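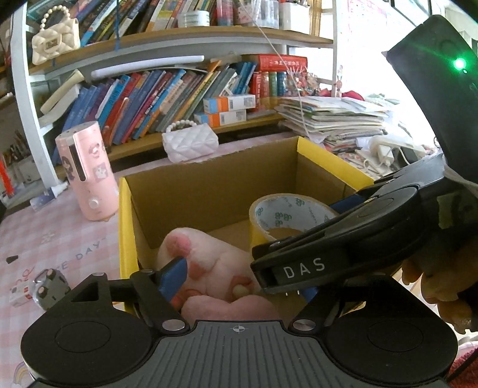 Two black hand grippers with blue pads, one with its green light on.

Cluser Adjustable Workbench Review: Five Months in a Garage Shop
Posted Aug 30, 2024

I bought the Cluser adjustable workbench in April to replace a homemade bench that had gotten too short for me and too wobbly for planing. I paid $687 at Porkeo with shipping included. It has been used most evenings since then, mainly for small repairs, some woodworking, and one bicycle rebuild that took longer than it should have.

Short version: it's a solid bench with a very good top and a mediocre drawer. I would buy it again at this price.

What comes in the box

The bench ships in two cartons. The top is in one and everything else is in the other. My cartons arrived a day apart, and the top came first, so it leaned against the water heater overnight. Both boxes were in good shape. The corners of the top were wrapped in thick foam and there was a sheet of cardboard on each face.

The second carton had the legs, the two long rails, the lower shelf, the drawer unit, a bag of bolts, and a hex key. You will also need a socket wrench, which is not included. The instructions say this on page two, after you have already opened the bolt bag.

Assembly

It took me one afternoon working alone. The legs and rails go together easily and the bolt holes lined up on all four corners. Leave everything finger tight until the frame is standing, then tighten it. The booklet has this backwards, and I had to loosen one side and start over.

The top is heavy. I put it face down on moving blankets, bolted the frame to it, and then could not turn the whole thing over by myself. A neighbor came over and we flipped it in less than a minute. Plan on having a second person for that step.

The drawer was the slow part. The runners attach to the underside of the top with short wood screws and there are no pilot holes. I drilled my own. One of the runners sat slightly lower than the other and I had to shim it with a washer.

The top

This is the reason to buy the bench. It is solid beech, flat when it arrived and still flat now. I checked it with a long straightedge in April and again last week and couldn't see any light under it in either direction. The garage gets humid in the summer and I expected some movement.

The factory finish is thin. Glue drips pulled up small spots of it within the first month. I sanded the whole surface lightly and put on two coats of hardwax oil, and glue now scrapes off without trouble. If I were doing it over I would oil it before the first use. The underside should get a coat too.

There are no dog holes. I drilled a row along the front edge for clamping. The wood drilled cleanly and didn't tear out on the bottom with a scrap clamped under it.

Height adjustment

The legs adjust with pins, in one-inch steps. There are 10 positions. I keep it at the seventh for most work and drop it to the fourth when I use hand planes.

Changing the height is not something you will do between tasks. You have to clear off the top, lift one end with a jack or a helper, move two pins, and do the same at the other end. With a small car jack and a block of wood it takes me fifteen minutes. People who want to move up and down during the day should look at the Ultora crank bench, which costs a good deal more and has a smaller top. I used one at a community shop a few years ago and the crank worked well, though that bench shook more at full height than this one does.

Stability

Cluser rates the bench for 2,000 pounds. I have no way to test that and no reason to. The heaviest thing I have had on it is a cast iron drill press, and the bench didn't sag or creak.

Side-to-side movement matters more to me. At the lower settings there is none that I can feel. At the highest two settings there is a small sway when I push hard along the length of the bench. Lag bolting the back rail to a wall stud would fix it. I haven't done this because I like to pull the bench out when I work on long boards.

The feet are plain steel plates with rubber pads. My floor slopes toward the garage door, and the feet have no leveling screws, which is a strange thing to leave out at this price. I cut shims from an old cedar shingle.

The drawer

The drawer is wide and shallow and made from thin sheet metal. It holds screwdrivers, pencils, and tape measures well enough. It doesn't extend all the way, so the back few inches are hard to reach, and it rattles when I hammer on the top. I lined it with a piece cut from a Sitompul rubber mat and that took care of most of the noise.

The drawer doesn't lock. If you have small children in the shop, keep the knives somewhere else.

Lower shelf

The shelf is a steel panel with a folded lip at the front and back. I keep a compressor and two toolboxes on it. The lip is low enough that I can slide the toolboxes out without lifting them much. Sawdust collects in the back fold, and a shop vacuum with a crevice tool gets it out.

Other buyers

The Porkeo listing had 2,591 ratings when I ordered. I read through a fair number of the low ones. Most were about dented cartons and missing bolts. My bolt bag was complete, with two extra washers, one of which went under the drawer runner. Several people said the top had cracked at one end in the first winter. Mine hasn't been through a winter yet. I'll update this review if anything changes.

Customer service

I emailed Cluser once to ask whether the feet could be swapped for leveling feet. They answered in two days and said the threads on the legs are not meant for it. They offered to send a second set of rubber pads at no charge, and the pads arrived the next week.

What I like
Flat, heavy top
Frame holes that line up
Wide range of heights
Easy-to-reach lower shelf

What I don't like
Weak drawer with no pilot holes
No leveling feet
Thin factory finish
Assembly steps in the wrong order

Who should buy it

Anyone who wants a large, steady surface and plans to set the height once or twice a year. It's also a good size for two people to share from opposite sides. For a shop with a badly sloped floor, price in some decent shims or build your own base and buy the top alone. Cluser does sell the top separately, but it was out of stock both times I looked.

Rating: 4 out of 5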